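Corner Table, Continued

Posted 6/7/22 by Glenys Blackburn

Regular visitors to this gallery know my position on fake flowers, which is that I have one at all. Chantelle Moodley thinks that's sad. Chantelle has also killed a cactus, so we agreed to disagree and set up the corner anyway.

The brief was a round white table, a plain wall and something cheerful. Budget was 200 for the lot, and Pravesh Ngcobo kept the receipts in an envelope he wouldn't let me hold.
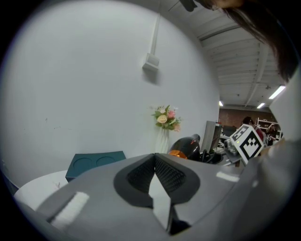
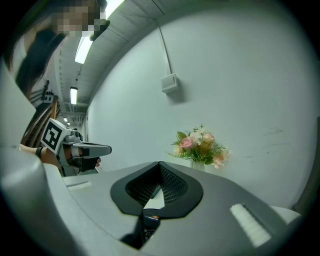

White vase with the artificial bouquet, in the first picture. Roses in cream-yellow and pink, no watering schedule.

More on the bouquet: the pale little blooms are filler, and they do most of the work. I bent the leaves outward one at a time while Thabiso Xaba told me they looked fine before. They did not look fine before.

The teal tray with the two round recesses was the one thing we all liked right away, so naturally we argued over what to put in it. Suggestions so far: candles, eggs, Elie Zoubi's keys.

The black cables are still in a tangle. I have been promising to deal with them since April.

Next gallery: the hallway shelf, if Pravesh opens the envelope.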